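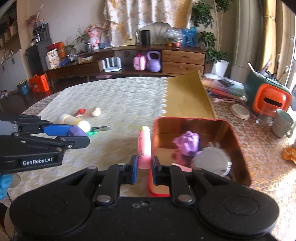
Photo: Ramil Panganiban

Speaker notes, "Small Boxes, Big Planner"

Leave the picture up while people find seats. Don't start with the agenda, start with the tube.

So! One slim pink tube, held nearly upright between two fingers, right beside an open box with shiny walls. I love this moment because almost everything we built in Pruvon has an opinion about it. Perception wants to know where the tube ends. The planner wants to know which way to tip it so it clears the rim. Control mostly wants everyone to hurry up and send it a target.

Quick show of hands: who here has trusted a depth map near polished metal? (Wait for the groans.) The inside of that box is basically a mirror with corners. Our first version of Bumia, the perception module, saw reflections as objects and cheerfully handed them to the planner, and the planner cheerfully made plans for them. Play the log if there's time, it's a great log.

What fixed most of it was embarrassingly small. Bumia now fits the box first, rim and walls, and any surface that seems to sit behind a wall gets thrown out before we look for objects. It runs in one pass. Say clearly that this fails when the rim is hidden, say it before somebody asks.

Next part is two grippers, one box. Slow down here, I always rush it.

Samonte is the planner. The old one planned each hand separately and then checked for collisions, and you can guess how that went over a small opening. Both hands would stop and wait for each other like two people at a door. Now we plan over time slots: the space above the box is a thing you reserve, and each hand asks for 2 seconds of it. If a hand isn't done it can ask again, but the other one gets to answer first. That's the whole idea, and I'm still a little giddy about how well it works. 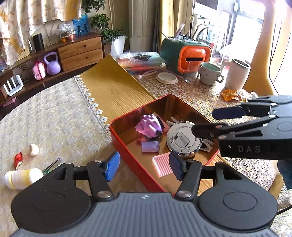
The part I didn't expect was how much the reservations help with round lids. A lid needs a long, slow approach, so its reservation is long, and the planner learns to send the other hand off to something outside the box in the meantime. We never wrote a rule for that. It falls out of the cost.

Numbers slide. We replayed 2,000 recorded picks through the old planner and the new one. Deadlocks went from 300 to 6. All 6 involve soft things, pouches and crumpled paper, where Bumia's outline changes between looks and the reservation expires while it's making up its mind. Don't skip the 6, they're the fun ones.

Tooling, if I'm on time (if not, jump to questions). Hilex is our replay viewer. Drag the time bar and you see the camera view, the reserved space and the planner's second choice together. Please show the second choice! Half our bugs were a good plan losing by a hair to a terrible one, and staring at the winner never told us why.

Demo: have the December log open already, zoomed in. Keyboard shortcut for the second choice is S, not space. Space restarts the whole thing.

Likely question: does it work with three hands? In simulation yes, on hardware we haven't tried. Another one: why not learn the whole thing end to end? Happy to talk about it over coffee, I have many feelings. Repo link goes on the last slide, leave it up.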